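Larken Punch Tracker Review: Clip-On Sensors for Your Hand Wraps

I have been burned by boxing gadgets before. There was the reflex ball that hit me in the eye, and the jump rope with a calorie counter that thought I was a horse. So when Larken started selling a pair of punch sensors that slide under your wraps, I bought one set with my own money, used it from September on, and kept a notebook next to it.

The pitch is simple. Two sensors, one per wrist, feed an app that tells you how many punches you threw, what kind they were, and how fast they went. At the end of each round you get a score out of 100. Larken says this will make you a better boxer.

My first problem is the score. I threw five hard rounds on the heavy bag, working the body and stepping off at angles, and got a 42. Then I stood flat-footed and slapped at the bag with my hands at my waist and did better. The app likes volume. It has no idea where your chin is, whether your back foot came with you, or whether you got your hand home after the jab. Any trainer would yell at you for what this thing rewards.

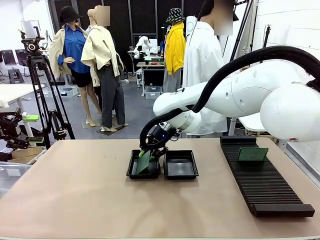 Build quality is harder to argue with. Each sensor is a sealed pod on a soft sleeve, and mine took a beating without cracking or working loose. I can't see the board in there and I'm not going to saw one open to look. Whatever it is, it started life as a bare green circuit board of one kind or another, like the one tilted in the black gripper over its tray, and then somebody asked it to ride along on a right hand for months. Credit where it's due, it held up. The sleeve is another story. It picks up sweat fast, dries slowly, and the seam sits right where the wrap crosses the wrist bone. I moved it up an inch and the app started missing uppercuts.

Punch type is where I lost patience. Straight punches register fine. Hooks come up as hooks most of the time if you throw them wide, which you shouldn't. Short hooks were logged as uppercuts, or as nothing. Benvinda Godinho, who has been holding pads for me since before I could slip a jab, wore the set for a few rounds of shadowboxing and the app put her down as a beginner with "developing speed." She took them off and handed them back without a word. 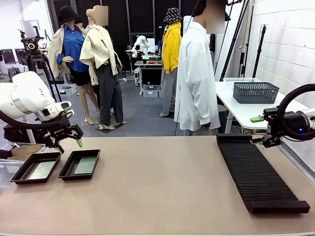
Battery life is decent. I got through four long sessions on a charge, and the charging dock is small enough to live in a gym bag. Pairing is a pain, though. The left sensor dropped out often enough that I got used to checking my phone between rounds, in gloves, with my nose. That minute is for breathing.

How does it stack up against the others? The Kavach set I borrowed is bulkier and its app is uglier, but it shows you the raw count and leaves the grading out, and I liked that more. The Bhatia wrist straps go outside the glove and slid around on me so badly I gave them back the same evening.

Then there's the subscription. The basic count comes with the sensors, but round history and the speed charts go behind a paywall once the trial ends. For a product at this price, that's a low blow. I canceled mine and didn't miss the charts.

Who would get something out of it? Maybe a person training alone in a garage who needs a push to stay busy for the full three minutes. If you have a coach, or even a friend with pads and a loud voice, keep your money. I still put the Larkens on now and then for bag work, with the score screen turned off, just to see if my output drops in the late rounds. It does.

Pros: tough pods, good battery, small dock
Cons: silly scoring, misses short punches, clammy sleeve, subscription
Would I buy it again? No.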